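Chapter 6
Rates, Totals and the Small Sample Problem

What you need before you start: Chapter 4 (box scores) and the bit of Chapter 5 on averages. If you skipped the bit on averages, go back. Won't take long.

By the end of the chapter you should be able to turn a total into a rate, pick a sensible denominator, and say how far you'd trust the result. Calculator helps. Spreadsheet better.

6.1 Two shortstops

Start with softball. Summer league, two shortstops, one spot on the rep team. First one has seven hits in 14 at-bats. That's .500. Second one has been around for years, 404 at-bats in the books, and hits a good deal lower than .500. Who gets the spot?

Most people say the second. Ask them why and it gets vague. "She's proven." "I've seen her play." Fine, but we want something we can write down.

Take one hit away from the first player. One grounder that the third baseman picks up clean. Now she's six for 14, and the average falls to .429. Take one hit away from the second player and you have to squint at the third decimal. Same single play, very different effect. Write that in the margin, the whole chapter hangs on it.

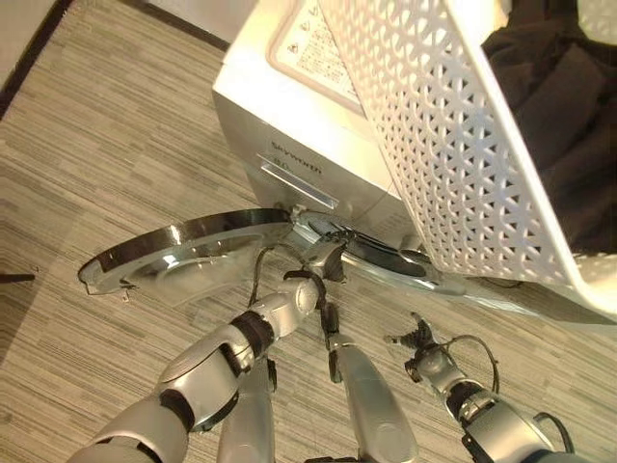
Front-loader marked 8.0, with white basket.

6.2 Totals first

Totals get a bad rap. They shouldn't. A total tells you what went on the scoreboard, and it rewards showing up. A catcher who plays all 40 games of a season gave the club something that a catcher with a nicer average and a sore knee did not.

Trouble starts when you compare totals across different amounts of playing time. Home runs in a long season against home runs in a short one. Goals by a first-liner against goals by someone on the fourth line who gets a few shifts a period. So we divide. Divide by what, though?

Games is the lazy choice. Easy to find, everyone has it. But a pinch runner gets credited with a game and so does the starting pitcher. At-bats is better for hitting but leaves out walks. Plate appearances puts the walks back. For hockey use minutes on the ice if somebody kept them, and at club level somebody usually didnt.

Rule of thumb: the denominator should count chances. If the player couldn't have done the thing, don't count it as a chance.
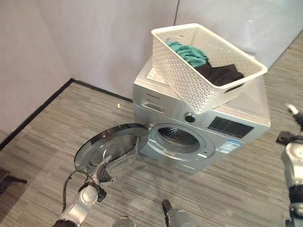
Clothes in the basket, door open.

6.3 The cut-off

Every league table of rates has a minimum, or it should. Without one the batting title goes to whoever got up once and singled. The Trelska league, which we use for the worked problems in this chapter, sets it at 56 at-bats. Why that number? No deep reason. It's four for each of the first 14 games, and it stuck.

A cut-off is blunt. A player with one at-bat fewer vanishes from the table altogether. You can live with that in a newspaper. For picking a team you want something softer, and section 6.5 gets to it (pulling small samples toward the league average).

Term to know: qualified. Means the player met the minimum. Says nothing about wether she's any good.
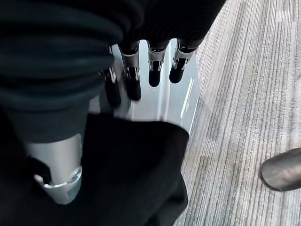 Metal hand and black cloth.

6.4 Hot starts

Every August the same story. Someone on Plurelgate is hitting the cover off the ball, the local paper runs a column, and then the average slides. Injury? Nerves? Pitchers worked her out? Could be any of those. Could also be nothing. A hitter with a true .300 bat will have a .450 stretch now and then, the way a fair coin gives you a run of heads, and the stretch is what got the column written. 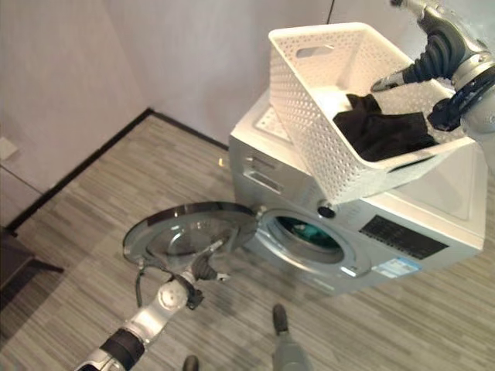 Same goes for slumps, and slumps cost people their spot. Etenesh Worku, who coached at Plurelgate and kept the book herself, wouldn't move anyone down the order until she had three full series to look at. Drove the parents nuts. We'll use her scorebook in the first set of problems, so keep it handy. Her handwriting is neat enough but she marks a walk with a W and a wild pitch with a small w, watch for it.

Before you go on

Pull the Plurelgate lines from the back of the book. For each hitter work out average and on-base rate. Then take away one hit from everybody and do it again. Put the two columns side by side and sort by the size of the drop.

Bring the sheet to 6.5. You'll need it on the first page.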